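パスワードの話になると、どうして私たちはあんなに暗い顔をするのだろう。覚えきれない、使い回している、付箋に書いてある。どれも叱られる側の話ばかりだ。私は逆に、いまほど認証が面白い時代はないと思っている。今日はその話をさせてほしい。

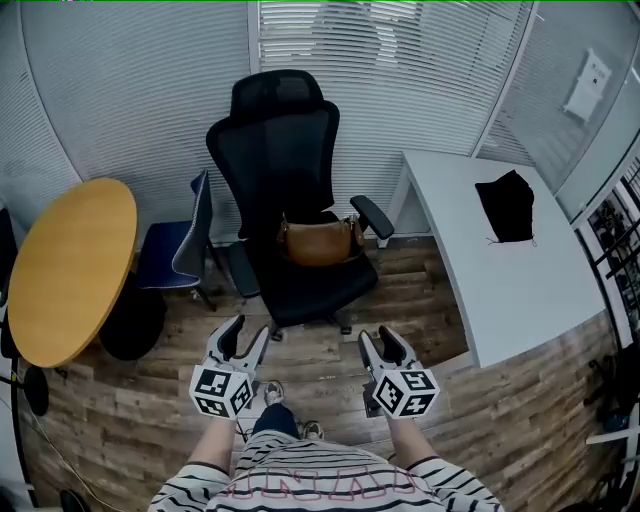
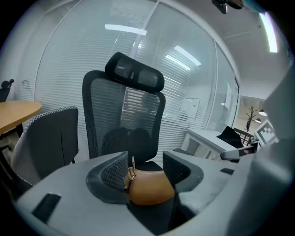
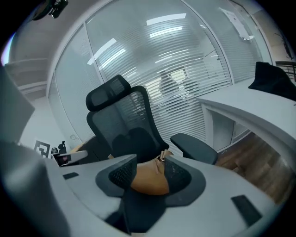
きっかけは、勤め先のEvikが去年の11月にパスキーへ切り替えたことだった。社員は600人ほど。正直に書くと、私は始まる前から浮かれていた。十年以上、八文字以上だの記号を混ぜろだのという規則を書く側にいたので、その規則集を丸ごと捨てられる日が来るなんて、もうそれだけでお祭りである。

仕組みを知ったときの感動は今でも覚えている。秘密鍵は利用者の側に残り、サーバーに渡るのは公開鍵だけ。ログインのたびに署名をひとつ返す。そして何より、鍵がドメインに結びついている! 本物そっくりの偽サイトに人間がだまされても、端末のほうが「ここは知らない場所です」と応じない。注意力の問題だと言われ続けてきたフィッシングを、暗号の側が引き受けてくれるのだ。こんなに優しい技術はめったにない。

同僚のBianca Stoicaは当初、冷ややかだった。彼女の担当は問い合わせ窓口で、端末をなくした人が泣きついてくる先はいつも彼女の机だからだ。「鍵が強くても、復旧の手順が弱ければ同じでしょう」と言われ、私は返す言葉がなかった。まったくそのとおりで、攻撃する側は一番固い扉など叩かない。電話一本で再発行してくれる窓口があれば、そちらへ行く。

そこで復旧の手順を作り直した。予備の鍵をもう一本、入社時に必ず登録してもらう。再発行は上長と本人がそろった画面通話で行う。面倒だという声は当然あったし、経理のコマン、いや失礼、経理システムのComanが古くて対応しておらず、そこだけ旧来のパスワードが半年残った。あれは悔しかった。それでも、切り替え前には月に200件あったパスワード忘れの問い合わせが、春には数えるほどになった。Biancaは今では私より熱心な推進派で、取引先のZandettiにまで説明に行っている。

反対意見にも触れておきたい。よく聞くのは、大手の同期サービスに鍵を預けるのは結局ひとつの籠に卵を盛るようなものだ、という指摘だ。これはもっともだと思う。アカウントを凍結されたらどうするのか、機種を乗り換えるときに鍵を持ち出せるのか。移行の規格づくりは進んでいるものの、使う側の不安が消えるところまでは来ていない。私自身、仕事の鍵は物理キーに入れ、家のものは同期に任せるという折衷でやっている。

もうひとつ、年配の利用者には無理だという声。こちらには賛成できない。母に設定してやったとき、彼女は説明を半分も聞かずに指を当て、「もう入れたの?」と笑った。何十年も鍵と印鑑で暮らしてきた人にとっては、持っている物で自分を証明するほうがよほど自然なのだと思う。難しいのは最初の登録画面の日本語で、あれは業界全体でなんとかしてほしい。「認証器」と書かれて喜ぶのは私くらいのものだ。

だから、小さな会社の人にこそ試してほしい。全社一斉でなくていい。まず管理者の口座から、次にメール、それから給与。私が手伝っているFledanceという同好会では、会員名簿の管理画面だけを先に変えた。午後ひとつで終わって、残りの時間はみんなで予備の鍵をどこにしまうかという話で盛り上がった。冷蔵庫派が意外に多かった。私は本棚派である。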